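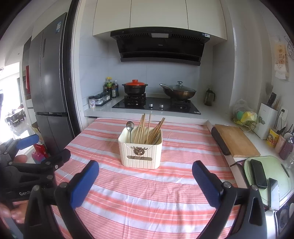 Los cubiertos, a la vista

En casa de mi suegra los cubiertos vivían en un cajón que se abría con dos manos. Yo defiendo otra costumbre: los palillos de pie en su recipiente, sobre la mesa, y con ellos una cuchara. Quien llega toma lo que necesita y no pregunta.

Mi amigo Tamer Obeidat opina que así se llenan de polvo. Puede ser. Pero lo que se usa cada día no tiene tiempo de ensuciarse, y lo que no se usa quizá sobra. Yo tenía más de 50 piezas y comía siempre con las mismas 4.

También pienso que un mantel de rayas es mejor lugar para una cuchara que una bandeja con divisiones. 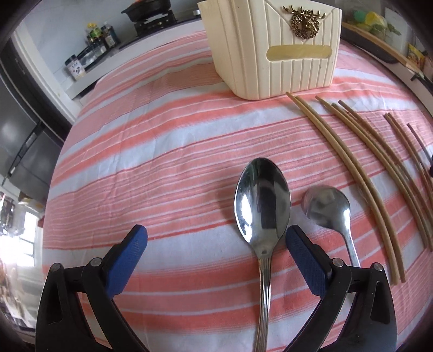 Dos cucharas de metal sobre el mantel de rayas.

La grande es para servir, en mi opinión, y no debe guardarse lejos de la olla.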